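Condari Community Help
Home > Health and Home > Recovery
Getting the house and work sorted before hernia surgery

loadingdock_dad
Posted 20th October

I have an inguinal hernia repair scheduled for the middle of next month. It's the keyhole kind and I should be home the same day. The surgeon's office gave me a two page handout and most of it is about not eating beforehand and who to call afterward. It says "no heavy lifting" and "resume activity as tolerated" and leaves it there.

I work receiving at the Jaunzems warehouse outside Gikamwood. Most of what I handle is boxes, some of it on a pallet jack. I also live alone on the second floor with no elevator, and I have a 60-something pound dog who pulls. My sister can stay for the first two nights and then she has to drive the 300 miles back home.

What I want to know:

What should I set up in the apartment before I go in? I keep reading "prepare your home" and then no details.

How did you handle work? I have some paid time but not a lot, and my supervisor asked me for a date. I don't know what date to give.

Are the stitches going to be a problem? I was told they dissolve. I don't know how long that takes or if I'm supposed to be able to see them. My only experience with stitches is a cut hand where a nurse pulled them out after a week.

Also somebody at work told me to buy a Zumivex support belt. They are not cheap. Is it needed?

Thanks in advance.

3 replies

backporch_bread

I had the same operation in April, one side, keyhole. I'm not a medical person so check anything that matters with your surgeon's office. They will take a call before the surgery too. I called mine three times.

Apartment. The thing to fix first is where you sleep. Getting up from flat was the worst part of the first week for me. If you have a recliner, plan on using it. If not, stack pillows so you are half sitting, and learn to roll onto your side and push up with your arms. Practice it now while it doesn't hurt.

Move everything you use daily to somewhere between your hips and your shoulders. Coffee, pans, dog food, shampoo, phone charger. Scoop the dog food out of the big bag into small containers before you go in. I left a full bag of flour in a bottom cabinet and looked at it for two weeks.

Cook and freeze meals in single portions. Soup, beans, chili. Eat fiber and drink a lot of water, and ask your pharmacist or the surgeon's office about a stool softener ahead of time. Pain medicine can stop you up and straining is miserable after this surgery. I had read that and ignored it.

Stairs were fine by the second day if I took them slowly and held the rail. I went down once in the morning and once in the evening. Do your laundry the day before surgery, because carrying a basket on stairs is out.

Clothes: loose sweatpants, and snug briefs rather than boxers. If you are a man, be ready for bruising lower down than you expect. Mine went purple and then yellow. It was listed as normal on my sheet, but I'd have been scared if I hadn't seen it there. Hold a small pillow against your stomach when you cough or sneeze. Put one in the car for the ride home too, between you and the seat belt.

Dog: do not walk a pulling dog. I paid a neighbor's kid for two weeks and after that I used a front clip harness and short walks. One hard yank would have undone my good mood at least. Ask the office when they are okay with it.

Belt: I did not buy one. My surgeon said it wouldn't do anything useful after the repair. Yours may feel differently. Ask before you spend the money.

gilt_edge_pat

just rest and you'll be fine. my brother in law was back on his tractor in 8 days. everybody is different. walk a lot

hr_desk_retired

I'll take the work part, which the other replies haven't really covered. I spent a long time in a benefits office, mostly with warehouse and kitchen staff, and I had a hernia repaired myself a few years ago.

Don't give your supervisor a date yet. Give a range and say the surgeon will confirm it at the follow-up visit. If you name a day and then miss it, it turns into a conversation you don't want to have while you're sore.

Call the surgeon's office and ask for these in writing:

The expected time completely off work.
The lifting limit in pounds, with the week it changes. "No heavy lifting" means nothing to a scheduler. Mine said nothing over ten pounds for the first stretch and then a higher number after the check.
Whether pushing and pulling is covered by the same limit. People forget this one. A loaded pallet jack can be 2000 pounds rolling, and starting and stopping it takes your whole middle.
Whether you can drive, and when. Usually not while you are taking the strong pain pills, and not until you can brake hard without flinching.

Desk people are often back in a week or two. For jobs like yours I saw four to six weeks before full duty, sometimes with light duty in between. Ask your employer now if light duty exists. Scanning, paperwork, labels, whatever they have. Some places have it and never offer it unless you bring it up. Some places don't have it, and then you are off until you're cleared for everything, so you want to know that before you use up your paid time.

Look at whether you have short-term disability through work. It may have a waiting period of several days before it pays. Read the form before surgery, because part of it is filled out by the doctor's office and they can be slow. My surgeon's office charged a small fee for the form. Mine also sent a separate bill for anesthesia, $435 after insurance, that I hadn't planned for. Ask who will be billing you. It is usually more than one place.

On the stitches. With a keyhole repair you generally have a few small cuts on the belly, and those are closed with stitches under the skin, glue, or strips. Anything done deeper in, you won't see at all. Dissolving stitches come in different materials and colors. Some go in a couple of weeks, some take months, and the ones used inside tend to be the longer lasting kind. Some internal stitches and mesh are meant to stay for good. Your surgeon can tell you which you're getting.
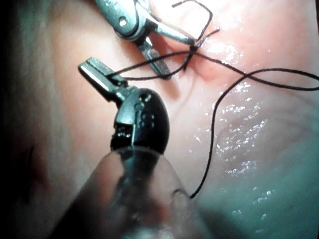

Dark suture thread strung between two surgical instruments, over pink tissue.

On the skin, you may notice a short bit of thread poking out at the end of a cut after a week or two. It feels like a fishing line whisker. Don't pull it. Call and they'll either tell you to leave it or snip it for you when you come in. If you have glue, let it flake off by itself and don't put ointment on it, as that can loosen it early. Showers are usually allowed in a day or two. Baths and pools come later.

Call the office if you get a fever, spreading redness, pus, a wound that opens, pain that gets worse instead of better, or swelling that is growing. If you can't pee or you keep vomiting, call the same day, and if it's after hours use the number on the discharge sheet or go in. Not being able to pee after this surgery is fairly common and they take it seriously.

One more thing on the dog. Your sister is there two nights. Get someone lined up for night three onward before you go in, and have them meet the dog first.

loadingdock_dad

Thank you both, this is what I needed. I called this morning and they are going to mail me a letter with the pound limits. They also said no to the belt. Light duty at work is a maybe, I have to ask the day manager.

There's a high school kid downstairs who already likes the dog so I will ask about two weeks of walks. No recliner, but I have a lot of pillows.

backporch_bread

Good. Get the stool softener.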